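Balancing the heating, second attempt

January 6, 2023

I wrote in October that I had finished balancing the radiators in the flat. I had not. The back bedroom was still four degrees colder than the hall with both doors open, and the return pipe at the boiler was hotter than it had any business being. What follows is a record of the second attempt, mostly for my own use, partly for Fitriani Pillai, who has the same layout one floor down and asked for the figures.

The system is a sealed two-pipe arrangement with a combination boiler. The pipework is 15 mm copper branching off a 22 mm run under the hall floor. The living room and kitchen come off the first tee, the bathroom off the second, and both bedrooms hang off the far end. Each radiator has a thermostatic valve on one side and a lockshield on the other. The previous owner had left every lockshield fully open except the one in the bathroom, which was shut to a quarter of a turn and had paint over the spindle.

With everything open, water takes the easy route. The living room radiator is large and close to the boiler, so it took most of the flow and sent it back nearly as hot as it arrived. The far bedroom got what was left. Turning up the boiler makes the hot rooms hotter and does very little for the cold one. I spent the first winter doing exactly that.

My mistake in October was measuring with a single infrared thermometer pointed at bare copper. Shiny copper is a poor emitter of infrared, and the gun assumes a dull surface. It read 44 on a pipe that was too hot to hold. I set the whole flat by those numbers. A strip of black electrical tape on the pipe fixes the problem, or at least makes the error the same everywhere, but I preferred to start again with clip-on probes.

The probes are the kind sold for refrigeration work: a thermistor in a sprung jaw, with a lead to a two-channel meter. Mine came second-hand from Rizal Oei, who used to service cold rooms for Vadgate and has a drawer of them. Both channels were checked in the same jug of hot water before use and agreed to within the last digit. The absolute value matters less than the difference between the two, provided the pair stay as a pair.

Procedure, in the order I did it.

Set all thermostatic heads to maximum, or take them off. I took them off. A head that decides to close halfway through will ruin an afternoon.

Open every lockshield fully and let the system go cold. Overnight is best.

Light the boiler with the flow temperature fixed. I used 60. Note the order in which the radiators warm up. In my case: living room, kitchen, bathroom, hall, front bedroom, back bedroom. The list tells you where to start closing.

Close the lockshield on the fastest radiator completely, then open it a quarter turn. Clip one probe to the pipe going in and the other to the pipe coming out, below the valves in both cases. Wait until the readings stop moving. On the living room radiator this took longer than I expected, and I made the mistake of adjusting too soon and chasing my own changes up and down.

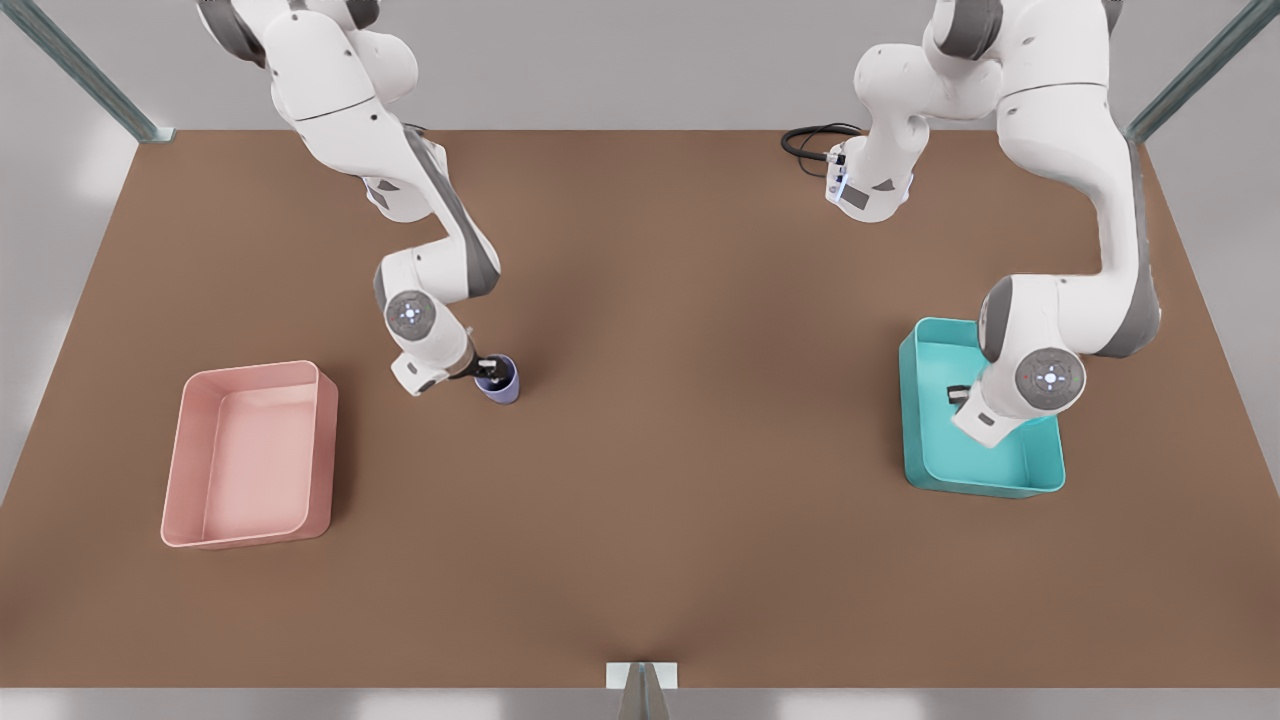
Work down the list towards the slowest radiator, which should be left fully open or very nearly so. Then go round again. Every adjustment sends a little more water to all the others, so the first radiator will have shifted by the time the last one is set. I needed three passes. The third produced changes of an eighth of a turn at most, and I doubt a fourth would have been worth the effort.

The usual target is a drop of 11 degrees across each radiator for older boilers and up to 20 for condensing ones. I could not get 20 at a flow of 60 without the rooms being starved, and the pump on this boiler modulates anyway, so it has its own opinion about the difference. I settled on 12 to 14 for everything. The back bedroom sits at 15 with the lockshield wide open, and that appears to be the limit of the pipe run.

Final positions, in turns open from closed: living room three eighths, kitchen a half, bathroom five eighths, hall one, front bedroom one and a half, back bedroom fully open. These are for my valves only. Lockshields differ a good deal between makers in how much water passes per turn, and Fitriani's are a different pattern altogether, so she should treat the order as useful and the numbers as decoration.

Two points on the valves themselves. The painted one in the bathroom had to be scored round with a knife before it would move, and it wept slightly at the gland afterwards. Nipping up the gland nut by a few degrees stopped it. The kitchen one has a plastic cap which looks like the adjuster but spins freely without touching the spindle. The cap has to come off and the spindle be turned with a small spanner. I suspect that at least one earlier attempt at balancing this flat consisted of turning that cap.

Vilmos Fekete left a comment on the October post suggesting an automatic balancing valve for each radiator. These limit the flow to a set figure whatever the rest of the system is doing, and would have saved the repeat passes. I priced a full set from Karabulut and it came to 241 pounds before fittings, plus a drain-down and fresh inhibitor. For a block with many flats on one circuit I would agree with him. For six radiators I could not make the sum work.

As for results, the back bedroom now reaches 18 in the evening at the same time as the hall, give or take a few minutes. The return temperature at the boiler has dropped from 54 to 47, low enough for it to condense properly, and there is visibly more water coming out of the condensate pipe. I have no gas figures yet. The weather before and after was too different for a direct comparison and I would want a full month corrected for outside temperature before claiming anything.

There is a remaining fault which balancing will not cure. The front bedroom radiator is cool along the bottom middle, with the top and both ends hot. The usual cause is sludge. It can be taken off the wall and flushed with a hose, and I will do that when it is warm enough to have the heating off for a day. The lockshield position will need to be checked again afterwards, as a clean radiator will pass more water than a blocked one. I have written the current setting on a bit of tape behind the valve.

Maeve Fahy asked whether the probes can be borrowed. They can, once Fitriani has finished with them.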